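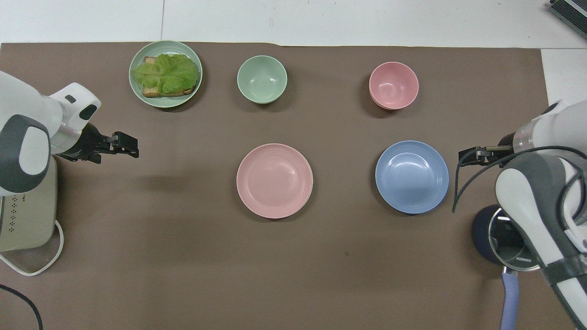

Re: Anyone running the Trollard two-arm bench kit?
Feb 22, 2023

Hello all,

I promised a longer answer and then let it sit for weeks, so apologies for that, and here goes. The original question, for those who joined since:

> We are a small teaching lab and have been quoted for the Trollard
> two-arm kit, with the Firkell grippers and the support plan. Has
> anyone used it for table tasks (dishes, food, that sort of thing)
> for more than an afternoon? I would like to hear about setup time,
> the software, and whether the support plan is worth the extra 400
> dollars a year. Also, does it need a special table?

We have had ours since early January, at the Zulladholm site, and it has been on kitchen work nearly the whole time: plates, bowls, and lately a piece of toast with a lettuce leaf on it. I like the kit a good deal, with a few grumbles.

No special table. Ours is a plain white one with brown paper spread over it, and I'd recommend the paper to anybody. It cuts the glare, you can pencil marks on it for where the dishes start, and when it gets scuffed you pull a new sheet. Pastel dishes show up nicely on it too, though the glossy ones still throw a highlight that bothers our vision code in the afternoons.

Setup took us 2 days, most of it spent on calibration and on me rereading the same page of the manual. Do both arms in one sitting! We did the left one, went home, and had to start over in the morning when somebody had leaned on the table.

The Firkell grippers are plain two-finger parallel ones and they do very well on a plate rim if you come in low from the side. Small bowls are harder, and ours slip if the approach is at all crooked. Lettuce is its own adventure – we've logged 214 sandwich trials so far and I would call the results mixed. Softer fingertips are sold separately, and I wish they came in the box.

The software is friendly enough for students. The recorder (they call it Caron) is the best part, and it has held up through around 1,000 short runs. Exporting is slow, so start it before lunch.

My main complaint is the cables. They hang in loops off the arms and the supplied clips are too few, so budget for a bag of your own and leave slack at the wrists.

As for the support plan, I'd take it for the first year and then think again. We wrote in twice, both times got a patient reply the next morning, and one of those saved us from reinstalling everything. By next winter I expect we'll manage alone.

If you do go ahead, write to me off list and I'll gladly send our calibration notes – they are messy, but they're a lot shorter than the manual.

Warm regards from the Zulladholm bench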